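Student Robotics Club Takes Up Paper Folding for Spring Project

Posted 01/06/2026

The Kováčik Technical College robotics club has selected paper folding as the subject of its spring project, the college's Department of Applied Engineering announced. The project, titled Gillus, asks students to program a two-armed robot to fold a single square of paper along a set sequence of creases, with one arm holding the sheet and the other making the fold.

The club has 18 members this year, drawn from the first-year and second-year classes. Members are divided into two groups. One group is responsible for arm motion and gripper settings, and the other prepares the recorded folding sessions from which the control software is trained. The groups will exchange duties at midterm so that every student completes work in both areas before the final demonstration in April.

Faculty adviser Eduard Jurčo said the task was chosen for its difficulty. Paper bends, slides and springs back, and a sheet that has been creased once no longer behaves as it did when it was flat. Students who took part in last year's block-sorting project were accustomed to parts that kept their shape, he said, and much of what they had written could not be carried over.

"A block will wait for you," Jurčo said. "A sheet of paper moves when you touch it, and the students have had to plan for that from the first line of code."

The club's work plan calls for 911 recorded folding attempts. Each session is limited to 60 minutes, after which the students review the recordings and mark the point at which each attempt succeeded or failed. Failed attempts are kept in the collection and labeled by type, including missed grasps, torn edges and creases made at the wrong angle. The department has asked that the labels follow one written guide, which the students drafted themselves and which was approved without changes.

Equipment for the project was purchased with a grant from Nusport, a regional supplier of machine parts. The grant also covers paper, replacement gripper fingers and travel to the Elitell Student Automation Meet, where the club intends to enter the open handling category. Entries in that category must complete a task of the team's own design in front of judges, with no human contact once the run has begun.

Current work is centered on the opening steps of the sequence – taking hold of an edge and raising it without dragging the rest of the sheet. Later steps, among them the second diagonal fold and the final press, will be added as the earlier ones become dependable.

The arms and the green practice paper during work on Gillus. 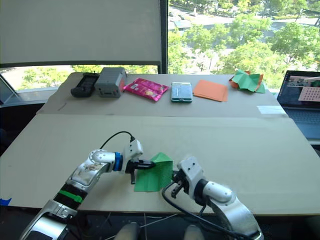
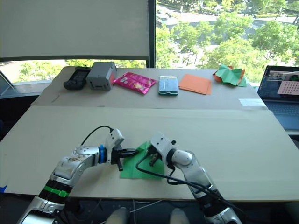 Chidubem Aliyu wrote in response to the department's notice that the judges at the meet tend to ask how a team handled its failed runs, and that the club would do well to bring its labeling guide and a selection of the worst folds. Aliyu also asked whether the sessions would be open to students from other programs. The department replied that visitors may attend by arrangement with the adviser, and that requests should be sent to the engineering office before the end of the term.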